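Teaching a one-finger arm to push blocks: a club build guide

Posted Apr 14, 2019 in Tutorials

Pushing is a terrific first project for a school robotics club. There's no gripper to fiddle with, the code is short, and the kids see something move on day one! Our club at Sosberg has run it for 3 terms now and we still love it.

What you'll need

An arm with a plain rod on the end, a smooth board, coloured wooden blocks in a few different shapes, and a camera looking at the board. We use the free Tokel software for control, but anything that accepts x and y targets will do.

Step 1: Fix the board

Bolt or clamp it so it can't creep. If the board shifts by even a few millimetres your calibration is gone, and you'll spend the whole session blaming the code (ask us how we know). Stick a coded marker on the table beside it so the camera has something to line up with.

Step 2: Set the height

Lower the rod slowly until it just clears the wood, then save that as your pushing height. Save a second, higher one for travelling. Mixing the two up is the classic beginner mistake.

Step 3: Lay out the blocks

Start every run with the blocks out near the edges and the middle clear.

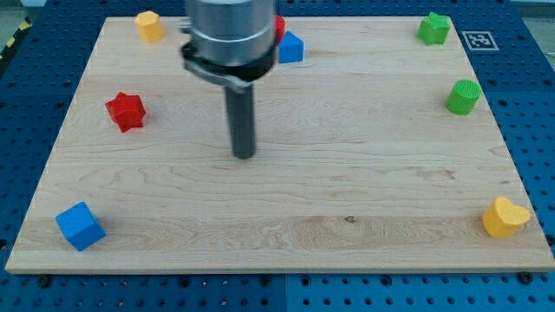
Keep two of each colour if you can, in different shapes. That way "push the red star to the blue cube" is a proper command and the program has to sort out both words. Cubes are friendly. Stars and hearts spin off in odd directions, and the group that drew the heart always makes the most noise.

Step 4: Record some pushes

Drive the arm by joystick and log everything. Our Ikby team had more than 2,000 pushes by the end of September, but 300 is plenty for a first model. Swap drivers every 5 minutes so everyone gets a go.

Step 5: Let it run

Load the model, keep a hand near the stop button and give it an easy one first. Ours overshot badly until we halved the speed in the Tokel settings file, so try that before you retrain.

Next up is the Husar challenge, where two blocks have to finish side by side. Bring snacks!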